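Horport CC Supporters' Board > Club chat > Who opens against Tirkero?

salian_n
Evening all. I've been chewing on this since the Queiroz Cup game and I still think Jailson Toledo should open. He made 32 on a pitch that was doing all sorts, and I know it took him most of the morning, but bless him, he saw off the new ball and let everyone else play their shots!

longleg_lou
Love Jailson to bits, but I can't agree, Nithin. We were 116 all out that day, and we needed somebody to get a move on. Keep him at 3, where he's happy.
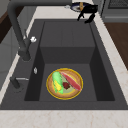 And another thing, the Tirkero boys bowl a lot of spin early on (they did last October, anyway), so seeing off the shine doesn't matter nearly so much.

ciltton_end
I'm with Nithin on this one. He's almost at 800 runs for the club, and most of them came up top.

salian_n
Thank you! Lou, I'll give you the spin, that's a fair point, but who else would you send out there?

longleg_lou
Either of the youngsters. Give them a go, I say, and I'll happily eat my words over tea.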